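案头纸箱

案头纸箱,又称桌上箱、手边箱,指敞着口放在书桌或工作台上、用来临时归拢小件物品的瓦楞纸箱。它多半是收快递或搬家时留下的旧箱子,个头不大,盖片有时立着,有时折向外侧,有时干脆裁掉,里头装的是胶带、包装余料、笔、电线和种种一时说不清该归到哪里去的东西。与成套出售的收纳盒相比,案头纸箱很少是专门买来的,往往是拆完包裹顺手往桌上一搁,第二天往里丢了一样东西,第三天又丢了一样,日子一长便成了桌上的常客。

由于取用方便、坏了也不心疼,案头纸箱在家庭书房、学校工坊、小型网店的打包台和修理铺子里都很常见。有关它的用法,各家有各家的讲究,本条目所述以一般家庭和小型工作间的习惯为主。

目录
一、名称
二、材料与构造
三、敞口与盖片
四、箱中常见物品
五、桌面与摆放
六、折痕、插口与成型
七、打包与拆包
八、书写用具与标记
九、整理的习惯
十、修补与加固
十一、退役与回收
十二、有关的人和事
十三、参见

一、名称

“案头”二字原指书桌之上,常与文房用品连在一起说,用来称呼一只旧纸箱,多少带着点玩笑的意思,叫得久了也就顺口了。有些地方的人管它叫“杂物箱”,可是杂物箱通常收在柜子里或床底下,一年也开不了几回;案头纸箱则每天都在眼前,伸手就够得着。也有人叫它“敞口箱”,着眼于它从来不封口这一点。打包台上的人则习惯说“料箱”,里面装的多是填充材料和胶带,意思稍窄一些。

旧货市集上偶尔能听到“过路箱”的叫法,说的是东西在里面只歇歇脚,将来总要搬到别处去。这个名字起得很实在,只是许多东西在箱里一歇便歇过了一整个冬天。

二、材料与构造

案头纸箱所用的材料是瓦楞纸板。瓦楞纸板由平整的面纸和压成波浪形的芯纸粘合而成,芯纸的波峰与面纸相接,形成一排排小小的拱,受压时把力分散开来。把纸板的断口凑近了瞧,可以看见那一道波浪线;用指甲在断口上轻轻一按,波浪便塌下去一点,不再弹回来。纸箱的四条立边比侧面的中间结实得多,道理也在这里:转角把两面纸板连成一体,不容易向外鼓。

纸板按层数有单瓦楞与双瓦楞之分。单瓦楞轻薄,用美工刀一划就开,适合做小箱;双瓦楞厚实,折起来费劲,多用在装书、装工具的大箱上。放在桌面上使用的以单瓦楞居多,轻便,推来推去也不容易在桌上留下痕迹。

颜色方面,未经漂白的纸板呈浅褐或黄褐色,各批之间深浅不一,同一只箱子内外也可能略有差别。放在窗边的箱子晒得久了,颜色会慢慢变化,手经常搭着的那一侧则容易发暗,还会起一层细细的绒毛。用过一段时间的人大抵都认得自己那只箱子,哪怕把它混进一摞同样大小的纸箱里,也能凭着某一块印子把它找出来。

纸板有纹路方向,也就是波浪的走向。立面的瓦楞一般上下竖着走,这样叠放时承重较好。若是自己动手裁改,把方向弄反了,箱壁会软塌塌地往里弯,用起来很不舒服。初学的人常常要裁坏一两块才记得住。

三、敞口与盖片

最普通的纸箱在上口有四片盖,两长两短,合拢时短片在下、长片在上。作为案头纸箱使用时,盖片有几种处理办法,各有各的拥护者。

第一种是全部向外折下,让它们贴着箱壁垂着。这样开口最大,拿东西最方便,可是盖片总想弹回来,过一会儿就翘起半截,占了旁边的桌面。

第二种是让其中一片立着,靠墙的一侧最合适。立起的盖片像一面小屏风,能挡住往后滚的小东西,也可以夹几张便条。缺点是重心偏高,箱子空的时候一碰就晃。

第三种是把盖片全部裁掉,只留下箱身。这种箱子看着清爽,也最像一只正经的收纳盒,不过裁口很难裁得平,用剪刀硬剪的尤其如此,断面上会露出毛糙的纸边。讲究的人会沿边贴一圈纸胶带,不讲究的人就由它去,只是伸手进去时留神一点,别让纸边划了手背。

第四种是向内折进箱里,压在箱壁内侧。箱口因此变厚,硬挺许多,但里面的空间也小了一圈,取最底下的东西时手指常被盖片绊住。 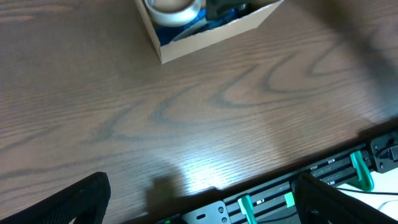
木纹书桌上的敞口纸箱,箱内可见一卷胶带、一件黑色物品和蓝色材料。

四、箱中常见物品

案头纸箱里装什么,很大程度上要看主人平日忙些什么,不过也有几类东西几乎走到哪里都能碰见。

胶带。封箱用的透明胶带是案头纸箱最忠实的住户。它是圆的,竖着放会滚,平着放占地方,挂在墙上又嫌麻烦,丢进箱子里正好。胶带外层常常显得发白,那是一层叠一层的薄膜中间夹着空气和胶的缘故,撕下一小条来看就透明了。卷芯多为纸筒,用完以后有人舍不得扔,拿来绕电线、套毛笔、给孩子做望远镜。

包装余料。拆开一个包裹,里面的气泡膜、塑料袋、薄泡棉往往还好好的,丢了可惜,便压在箱底当垫子。这样做有一个好处:小件东西落下去有东西接着,不会在箱底碰得叮当响。坏处也很明显,就是螺丝、笔帽、橡皮之类一旦钻到垫料下面,便要把整箱东西翻出来才找得着。

电器配件。充电头、转接头、不知道属于哪台机器的电源线,在案头纸箱里常占去不小的一块地方。这一类东西形状各异,线缆又爱互相缠绕,最好逐根绕好再放。

文具。笔、剪刀、美工刀、卷尺、订书机,用的时候拿出来,用完往箱里一放。尖的东西宜刃口朝下,或者套上套子,这一点在有小孩子的人家里尤其要紧。

待定之物。凡是不知道该归到哪里的东西,统统属于这一类,譬如一枚掉下来的纽扣,一把不晓得开哪道门的钥匙,一张写了半行字的纸。许多人承认,自己的案头纸箱里待定之物占的地方比其他各类加在一起还多。

不宜放进案头纸箱的也有几种:装着水的杯子、没有盖紧的胶水和墨水、吃剩的点心。纸板最怕潮,一旦洇湿了箱底,干了以后也会发软起层;点心则容易招来蚂蚁,招来了便很难请走。

五、桌面与摆放

案头纸箱总归要放在桌上,桌子的面料不同,用起来的感觉也大不一样。

木面的桌子最常见。木纹有直有曲,顺着树干剖开而略偏一些的板面上,常会出现一圈套一圈的长弧,像拉长了的山峰,木工行里叫作山形纹;而径向剖开的板面则是细密平直的条纹。纸箱的颜色与木头相近,放在一起十分和谐,有时和谐得过了头,一支浅色的铅笔落在两者之间,半天也找不到。表面上了漆的木桌会反光,窗户或台灯若正好照着,桌面上便有一块发白的亮斑,看字看图都不大舒服,把箱子挪过去挡一挡,也是一种办法。

玻璃面和金属面的桌子较滑,空箱子一推就走,需要在箱底贴一小块防滑垫,或者往里放一件压得住的东西。铺了桌布的桌子则相反,箱子不容易动,但拖拽时会把桌布一起带起来。

摆放的位置,习惯用右手的人多半把箱子放在左前方或正前方靠里的地方,右边空出来写字、操作。也有人喜欢斜着放,让一个角冲着自己,说是这样两边的东西都看得见。斜放的箱子乍看不大整齐,可是伸手进去的角度确实顺一些,手腕不必拧着。若桌子靠着墙,箱子与墙之间最好留出一条缝,够一只手伸下去,掉在后面的东西才捡得回来。

箱子不宜放得太靠桌沿。箱里的东西若集中在外侧一边,胳膊肘一带,整箱便翻下地去。布兰顿(Brandton)的一间社区工坊在墙上写着这样一条:箱子离桌沿要有一只手掌宽。字是用毛笔写的,写得很大。

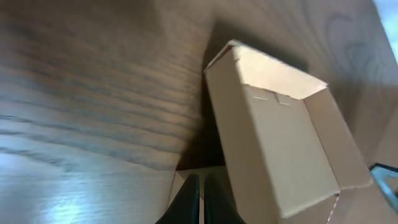
六、折痕、插口与成型

说到成型,有必要多讲几句纸箱身上的那些细线和小口,平日不大有人留意,裁改箱子的时候却处处用得着。

纸箱在展开时是一整张平板,工厂先在板上压出折痕,再沿折痕折起来粘好,便成了箱子。压痕处的瓦楞被压扁,所以容易弯,弯过之后的棱边也齐整。自己在家里折纸板,若没有预先压痕,折线会歪,面纸还可能裂开。简便的办法是拿一把直尺比着,用勺柄或者没有墨的圆珠笔用力划上一道,再慢慢折过去,效果与工厂的相差不远。

有些箱子的折线由一串断续的小切口组成,看上去像一条虚线。虚线有两种用意,一种为了好折,一种为了好撕。好撕的那一种常设在箱子的正面,撕去以后露出一个口子,便于从前面取货。拿这种箱子做案头纸箱,要先想好撕还是不撕,撕了就合不回去了,而不撕的话,搬动时手指又偏偏爱抠在那一条上。

另有一些箱子靠插接成型,一片上有舌,另一片上有口,舌插进口里便扣住了,用不着胶带。这一类箱子拆起来干净,可以反复折平、撑开,放在案头格外受欢迎。插口用得多了会松,舌头也会变软,到那时可以在舌上贴一层胶带,让它重新硬起来。格雷尔贝格(Grellberg)一带做手工的人喜欢把旧插口留着,当作挂钩,穿一根线绳过去,挂剪刀,挂小刷子,倒也很合用。

箱底的情形与箱口相仿。靠四片盖对折而不粘胶的箱底,俗称交叉底,装轻东西够用了,装重东西提起来时会从中间漏开。要长期使用,还是老老实实在底缝上贴一道胶带,两端各翻上箱壁一截,再把整条压实。

七、打包与拆包

案头纸箱与打包、拆包这两件事有着很深的缘分。它自己多半由拆包而来,往后又常常在打包时充当助手。

拆包的时候,先看清封口胶带在哪一面,刀片只伸出一点点,沿着两片盖之间的缝轻轻划过去,碰到横向的胶带再单独割开。用力太猛会伤着里面的东西,也会把箱底划穿。开箱以后,把填充物先取出来放在一边,确认里面没有夹着小配件再处置,许多人丢过的说明书、备用螺丝,都是跟着填充物一道进了垃圾桶的。

打包的时候,桌上往往同时有两只箱子,一只是要寄出去的,一只是案头纸箱。胶带、笔、填充料从后者取出,用完仍旧放回。开了网店的人对此体会最深。怀特洛(Whitelaw)的手工皂小店主布什拉·西亚尔(Bushra Sial)有过一阵很忙的日子,每逢星期五要封好30只小箱,她的做法是把胶带始终放在案头纸箱的同一个角上,手伸过去就是,眼睛可以一直看着封口的地方。她后来把这个习惯写在了给帮工的便条上,便条至今贴在她的打包台旁边,底下还添了一行小字,请大家不要把茶杯放进去。

胶带头容易贴回卷上找不着,这是打包时最磨人的小事。常用的办法是每次用完折起一小角,或者在头上粘一枚纸片。也有人用牙签、回形针压在下面。若已经找不到了,可以用指甲横着在胶带表面慢慢刮一圈,碰到有台阶的地方便是,灯光从侧面照过来时更容易看见。撕的时候从宽处起,若撕成了窄窄一条,就在旁边重新起头,不要顺着那一条一直撕下去。

八、书写用具与标记

纸箱是一种很好写字的东西,面积大,颜色浅,写错了贴块纸盖上便是。案头纸箱旁边因此总少不了笔。

圆珠笔用来填单子、写便条。在纸板上写字时,笔尖容易陷进瓦楞的凹处,字迹一深一浅,写快了还会把面纸戳破,所以一般只在贴好的标签纸上使用。圆珠笔有按动和带帽的两种,带帽的笔帽容易丢,而箱底的垫料下面又是笔帽最爱去的地方。

油性记号笔用来在箱子上直接写字。它的笔头粗,墨干得快,写在纸板上清楚醒目,隔着一段路也认得出。缺点是会洇,写小字糊成一团;不小心画到桌面上也不好擦,木面的桌子应当先垫一张废纸。用完要把笔帽盖到底,听见“咔”的一声才算数。横着放比竖着放好,笔头不容易干,也不会积墨。

写标记的位置,以箱子的侧面为佳。写在顶上的字,箱子一叠起来就看不见了;写在盖片上的字,盖片一折也就看不见了。德罗库罗(Drorkurow)一所学校的图书室搬迁时用过一套颇受好评的写法:左上角写房间,中间写内容,右下角写搬运人的姓。负责此事的乌兰·瓦蒂梅纳(Wulan Wattimena)在校刊上介绍过这一套写法,还附带劝大家,内容一栏切勿只写“杂物”两个字,写了等于没写。

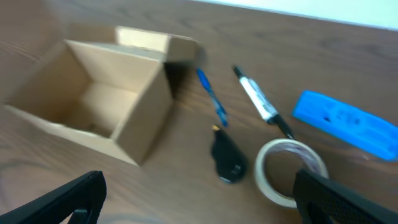

桌面上敞开的瓦楞纸箱,右侧为一支蓝色圆珠笔和一支黑色记号笔。

九、整理的习惯

案头纸箱用得好不好,关键在于多久整理一次。整理得太勤,它就失去了随手一放的好处;总也不整理,它便成了一口小小的深井。

流传较广的是“七天一倒”的做法,即每隔7天把箱里的东西全部倒在桌上,逐件看过再放回去。倒出来的时候宜在桌上铺一块布或一张旧报纸,免得细碎的渣子落进抽屉缝里。凡是这一周用过的,放回箱中;没有用过但知道归处的,送回原位;既没有用过、又不知道归处的,另外装进一个信封,写上月份。等到下一次再倒,信封里的东西若仍旧没有人找,大致便可以放心处置了。

也有人不赞成整箱倒出。埃拉斯托·恩东乌(Erasto Ndung'u)在他那本谈家庭修理的小书里主张“只动上面一层”,他认为底下的东西既然沉了下去,说明近来用不着,何必惊动它们;等到有一天真要用了,翻找一回,印象反倒更深。这种说法听着有点偷懒,赞同的人却不少,修理铺子里尤其多。

放回去的次序也有讲究。软的、平的先放,像气泡膜、塑料袋、折好的纸,铺在最下面;重的、方的靠边放,贴着箱壁,箱子才稳;圆的放在角上,两面箱壁夹着它,便不会滚;细长的如笔和尺,或者斜靠在一个角里,或者干脆不进箱,并排放在箱子旁边的桌面上。最后一种做法看似多占了一点地方,其实很省工夫,笔一旦和垫料搅在一起,每写一个字都得先找半天。

分隔是另一门学问。裁两块纸板,各在中间开一道半深的口,十字交叉插起来,便把箱子分成几格。格子分得太细,大件放不进去;分得太粗,等于没分。初次尝试的人可以先用小号的纸盒、酸奶杯或者胶带用完后的纸芯代替,试上一阵,知道自己究竟有些什么东西,再动手裁隔板也不迟。

十、修补与加固

旧纸箱最先坏的一般是四个角和箱口的边沿。角上开裂,可用胶带从里外两面各贴一道,先里后外,贴的时候把裂口对齐,不要叠着。边沿起毛,可用稍宽的纸胶带骑着边贴一圈,手感会好很多。箱壁若被压出了凹坑,从里面衬一块同样大小的纸板,涂上白胶,用书压住,过一夜便平整了。

常有人问能不能给纸箱上漆。薄薄地刷一层水性清漆是可以的,刷过以后不大怕手汗,也容易擦灰,只是刷得太湿会使纸板变形,宜分几次刷,每次刷完都要晾透。贴布、贴花纸也很普遍,贴之前最好把原来的快递面单揭掉,揭不干净的用吹风机吹热了再慢慢揭,一来平整,二来面单上有姓名住址,留着也不妥当。

手提的箱子若要开提手孔,应开在两个短面的上部,孔的上沿离箱口不可太近,孔边用胶带包住。没有提手的箱子,搬的时候一手托底,一手扶着对侧的立边,不要捏着盖片提,盖片承不住多少分量。

十一、退役与回收

一只案头纸箱能用多久,没有一定。轻拿轻放的,用上几年也很平常;天天推来推去的,一个季度就散了。箱底发软、角上贴的胶带比纸板还多、或者里面有了去不掉的气味,都是该换的时候。

退役的纸箱先倒空,再撕去胶带和标签,沿折痕压平,捆好送到废纸回收处。沾了油污的部分应当剪下来另行处理,余下干净的照样可以回收。瓦楞纸的纤维可以打浆重做,许多新纸箱里就含有旧纸箱的成分,这样说来,桌上那只箱子从前也许已经当过好几回别的箱子了。

不急着回收的,还有许多别的去处。剪开铺在地上,可做刷漆时的垫板;裁成小块,可垫桌脚、隔盘子;埋进花园的土里,可压住杂草,日后自行烂掉。至于养猫的人家,箱子通常还没来得及退役就已经有了新的主人,这时只好另找一只来放胶带。

十二、有关的人和事

案头纸箱很少成为专门的话题,不过零零星星也留下一些记载。

格雷尔贝格的旧货商人约斯法特·莱泽(Josphat Laizer)收过许多旧桌子,他注意到书桌的左上角常有一块方形的浅色印子,周围的木头都晒深了,唯独那一块还是原来的颜色。他起初以为是放灯的地方,后来问了几位卖主,才知道多半是长年放箱子留下的。他把带着这种印子的桌子照常出售,并不打磨,说有些客人就喜欢这个,回去正好还在那里放一只箱子。

布兰顿社区工坊每年二月办一次“箱子日”,参加者把各自的案头纸箱原样带来,摆在长桌上互相参观,不准事先收拾。主持者里安农·尼古拉斯(Rhiannon Nicholas)为此定了8条规矩,头一条是不许笑别人的箱子,末一条是看见自己丢失已久的东西可以当场认领。据工坊的通讯所载,真有人在邻居的箱子里认回了自己的卷尺。活动散场以后,工坊备有茶点,茶点放在另一张桌子上。

在家庭里,案头纸箱也常常成为孩子学着收拾东西的第一只箱子。它轻,不怕摔,外面还可以随便画。有的家长会在箱壁上画一支笔、一把剪刀的轮廓,让孩子照着轮廓把东西靠过去放好。孩子大一些以后轮廓就用不着了,可是许多人家仍旧把那一面纸板裁下来,夹在相册里留着。

十三、参见

瓦楞纸板
封箱胶带
记号笔
书桌
木纹
收纳
快递包装的再利用

分类:家居用品 | 纸制品 | 文具与收纳 | 书房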